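Open day, Kotby workshop - speaker notes, slot 3
February 4, 2022

Slide 1. Title. Wait for the door to close. Mention that Nunimer is the name of the arm project and Flostolance is the control software. Visitors mix them up.

Slide 2. Numbers. 3,898 logged pick attempts since March. 3,088 ended with the candy in the mug. Do not round these. The other failures are on the backup slide, sorted by cause - open it only if asked.

Slide 3. Task. One arm, one bowl, one mug. Candy wrappers are a poor target: shiny, soft, no fixed shape. Twisted ends catch on the fingers. Servo limits are set in Flostolance before each run, 900 ms pause between moves. Say "pause", the older handout says "delay".

Slide 4. Bench. Leave it up while the group walks over. 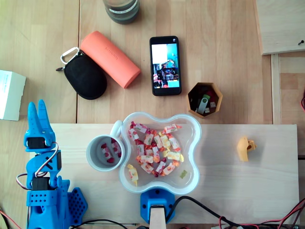

Slide 4: Nunimer arm, gripper up, mug and candy bowl on the board.

Point out the pointed fingers and the servo in the wrist. Printed parts are blue on this build. Ask visitors to keep hands off the board during a run.

Slide 5. Questions. Cost: refer to the Rajput parts list, page 2. Next group waits in room 413.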